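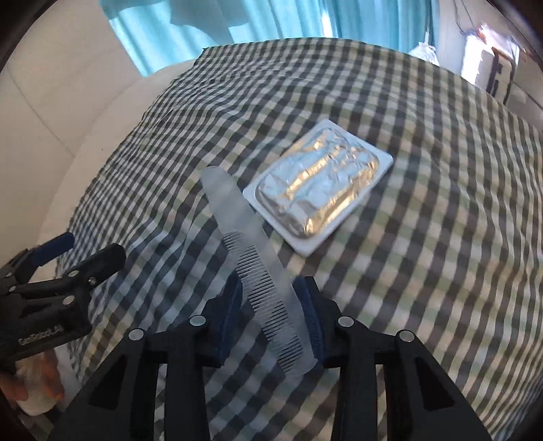
Posted by Korkor Bawa | September 2023 | Filed under: Days Out

So I finally got to the Tandance open day! I'd been meaning to go since March, when Mawuli Dogbe started sending me links, and I'm so glad I did. They teach robots to handle everyday stuff, and most of what you watch is people working hand-held grippers, picking up the kind of junk that lives in my bathroom drawer. A comb on a checkered cloth, for instance. Have you ever thought about how flat a comb is? I hadn't (and I own 2).

Ekua Quaye gave the intro talk and told us they'd logged 3,732 grabs so far, which got a little gasp from the back row.

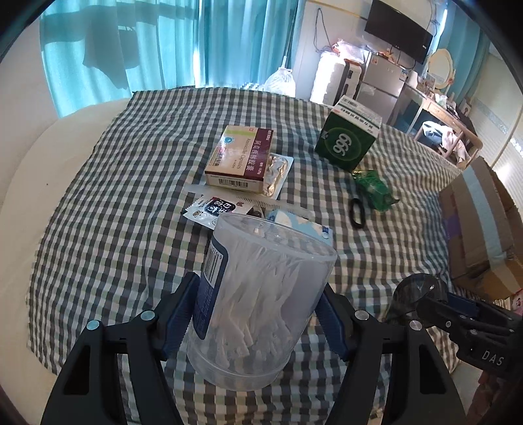
I got 10 minutes on the grippers myself and wow, my forearms felt it. You squeeze and the fingers close, easy enough, but getting both pads square on something round took me forever. Sebastião Aguiar was very patient with me. Kwame Zakaria was up next and got the hang of it right away, the show-off.

Parking was a pain, so take the 34 bus if you're coming from Cotham. I've already put my name down for the next one and I'm bringing my sister.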